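Oiling wooden worktops — how often do you really do it?
Kitchens and Bathrooms > Worktops

kausar_c
7 January 2019
We moved to Mellor in May and inherited a solid oak worktop. It's gone grey and rough by the sink. The fitter from Trendale told me to oil it every 3 months, my mum says once a year. Who's right? I've got a tin of Danish oil in the shed and a toddler, so time is limited!

minhas121
Your mum, mostly, except by the sink. I do four thin coats on bare wood, then one whenever water stops beading. Sand the grey bit first, 120 grit then 240, always along the grain.
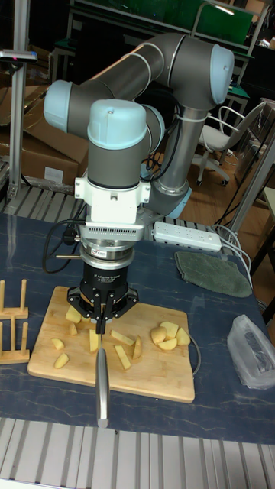

And wipe off the extra after fifteen minutes or it goes sticky. I left mine overnight once and had toast crumbs stuck in it till Easter.

SandroF
Disagree on Danish oil. It's fine for shelves but I wouldn't put it where you chop or roll pastry. Hardwax oil costs more, but I've had two years out of one tin.

minhas121
Who chops straight onto the worktop though?? Get a board.

SandroF
My whole family, sadly.

kausar_c
Ha, mine too. So if I go hardwax, does the old oil need to come off first?

talha_j
Yes, right back to bare wood, or it'll go patchy. My order for doing it:

1. Clear everything off and wash down with a barely damp cloth.
2. Sand, hoover, sand again.
3. Two thin coats, leaving it overnight between them. Boards can have plain mineral oil while you wait.
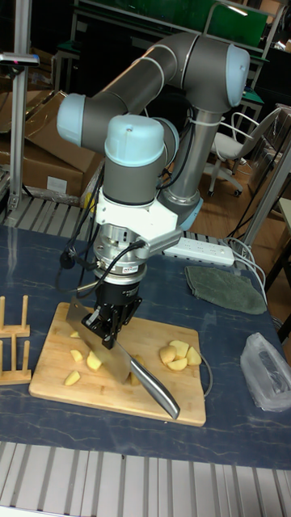 4. Keep the kettle off it for a week — yes, a week.

kausar_c
A week without the kettle! Might have to live in the utility room.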